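The Helletent Report

The assessor arrived at the Stirkdale site on a Sunday, when the shop floor was closed and the machine could be watched without anyone helping it. She had been retained by the insurer. Her instructions ran to one page and contained a single question: could the unit be relied on to clear up after a shift, unattended, to the standard in the lease?

The lease defined the standard as "clean." She had written to both parties asking what the word meant. Helletent, the tenant, replied that everyone knew what clean meant. Schwerdtfeger, the integrator, replied with a document of 60 pages in which the word did not occur.

She set up a folding chair by the fuse cabinet and started her watch.

The log showed 2,881 task attempts since installation. An attempt was any sequence in which the arms left the rest position and returned to it. The log did not say what had been attempted. An arm that went out, closed on air and came back counted the same as an arm that emptied a bin. She made a note of this and underlined it.

The first hour was sorting. The unit was good at things that had a shape. It picked up a block, turned it, found the right tray and let go. It was slower with things that had only a temporary shape. A plastic bag is one object until it is lifted, and then the planner has to be told about a different object. The controller, a product called Nevulura, dealt with this by stopping, looking again from the wrist, and revising. It revised a good deal. She timed one bag at 40 seconds from first approach to release, and the release was onto the floor.

"Would a person have dropped it?" asked the technician. He was there to press the red button and had brought a newspaper.

"Sometimes," she said.

"Would a person have picked it up again?"

She wrote down the question without an answer. The unit had moved on. The bag had left the tray area, and what was outside the tray area belonged to a different task, which was scheduled for later.

At noon the technician ate a sandwich and explained the schedule. The tasks had been divided by the integrator so that each could be tested alone. Each had passed. There was a task for surfaces, a task for containers and a task for floors. A crumb that fell from a surface to a floor changed tasks on the way down. If the floor task had already run, the crumb waited for the next night.

"What happens to it in the meantime?"

"Nothing happens to it. It's a crumb."

She asked him to run the floor task again, out of order. He had to look up how. It took him 30 minutes, most of it spent on a password, and then the arms went out and did precisely what the file told them to do. The crumb was collected. She recorded this as a success with intervention, a category she had added to the form herself.

Her own mother had cleaned offices at night. The assessor had gone along as a child and slept under a desk, and what she remembered was that her mother never did one thing at a time. The cloth was in one hand while the other hand moved the chair, and her foot pushed the wastebasket toward the door. No part of it could have been tested alone. She did not put this in the report. There was no field for it.

The annex consisted of two photographs and a caption.

Annex B. Containers and surfaces, in that order.
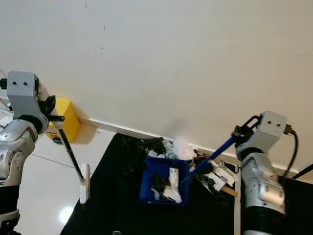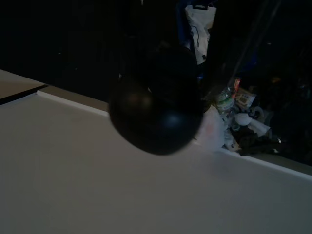
She finished the draft on the train. Under "Findings" she wrote that the unit performed individual motions within tolerance, that it did not recognize a room as a single job, and that a person would be needed at the end of each night to decide whether the night was over. Under "Recommendation" she wrote that the lease should define "clean" or drop the word.

Helletent's answer came in November. They accepted the findings in full and had hired someone for the last hour of the shift. They wished to know whether the new employee's attempts should be entered in the same log.

She read the letter twice and looked up the definition. An attempt was any sequence in which the arms left the rest position and returned to it. She replied that she saw no technical objection, and sent the invoice.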